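Premwood Community Forums > Student Projects > Robotics
Thread: Spoon task keeps failing on the last two inches, help before demo day?

yas_heydari
Posted 16/03/2023
Hi all, second-year student here, in the manipulation class at Tierney. Our project is the kitchen table task: the simulated arm has to pick up a spoon and set it in the bowl without knocking over anything else on the table. Jeferson and I have been at it since the second week of term and we're stuck.

Picking up the spoon is fine now. Carrying it is fine. Then on the way to the bowl the wrist does this weird swing and either the spoon clips the bread or the gripper leans into the vase. We trained on 700 demos, all driven by hand with a game controller (my thumbs will never recover). Out of our last 23 test runs, 2 ended with the spoon in the bowl. Two! Any ideas welcome, even mean ones.

flidley_fan
Are you planning the path at all or is the policy just going straight from camera to joints?

yas_heydari
Straight from camera. One fixed camera looking down at the table, plus joint angles. The class rule is no planner for the final part, so we can't cheat our way around the vase.

anderson.m
I took that class last year, hi. Two guesses. First, your demos probably all start from the same pose, so the moment the arm drifts a little it has no clue what to do. Second, one fixed camera is rough because the wrist gets between it and the things you care about. Ask if you're allowed a wrist camera. We were, but we had to ask.

Annapurna R
I'd push back on the camera thing. Everybody in our club reached for a second camera as soon as something broke and it mostly gave us slower training. Look at the demos first. When I drive with a controller I take a different route every time depending on my mood, left of the obstacle, right of the obstacle, up and over. Average those together and you get an arm that heads right for the middle of the obstacle. Sounds a lot like your vase.

anderson.m
Fair, but up and over isn't going to save her if the camera can't see where the bowl rim is.

Annapurna R
The bowl doesn't move between runs though, does it? Yasaman?

yas_heydari
It moves a bit! Bowl and bread get shuffled at the start of each run, the vase stays put. And ugh, the route thing is so us. I always went over the bread and Jeferson always went around the front, because he thinks over is "showing off." So half our data is me and half is him.

jeferson_mg
It IS showing off. Also going around is shorter if you start low.

ritum_kw
Kai-wen here, I help out in the Ritum lab section. Could you post a view from a run, at the point right before it goes bad? Hard to say much without knowing how low you're carrying the spoon and what the wrist is near. Also which way is the bowl of the spoon pointing after the grasp? People forget that the spoon sticks out past the fingers and the policy has to learn that too.

yas_heydari
OK, grabbed one from this afternoon's batch. Handle in the fingers, bowl end pointing down and toward the bread. You can see it's only just above the table, and the white bowl it needs to get to is way at the back beside the red vase.

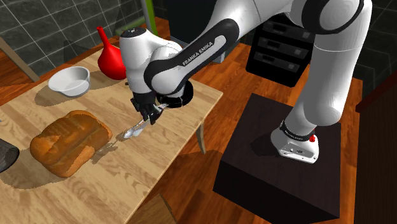
So from that spot my demos would go up first and then back, and his would slide along the front. The policy does neither, it sort of shuffles forward and dips. I've started to wonder if we should throw out one person's half and retrain. I'd rather not say whose.

jeferson_mg
She means mine.

ritum_kw
Thanks, that helps a lot. I'm with Annapurna on this one. You're way too low to be making up your mind about a route. I'd keep the demos where the spoon gets lifted clear before any sideways move and drop the rest, whoever drove them. Then record a small new set that starts with the spoon already held, from lots of different spots over the table. You want the arm to have seen itself in trouble and then get out of it.

anderson.m
Agree on the recovery demos, that was my first guess :) Still say ask about the wrist camera. It costs you one email.

flidley_fan
Does throwing out data hurt your grade? Our instructor wanted everything reported, even the junk. We got dinged in September for leaving out a bad batch.

yas_heydari
Good point, I'll keep the old set and write up both. The report has a section for things that didn't work and ours is already the longest one – might as well add to it.

Plan for tonight: filter by lift height, retrain, sleep. Tomorrow the held-spoon demos. Jeferson has agreed to go over the bread if I stop calling his route the scenic one. And fine, Anderson, I'll send the email.

Annapurna R
Please post the numbers either way! And use the same start positions for the old and new policy or you won't be able to compare them.

jeferson_mg
Filter script is running. It kept more of mine than hers so far.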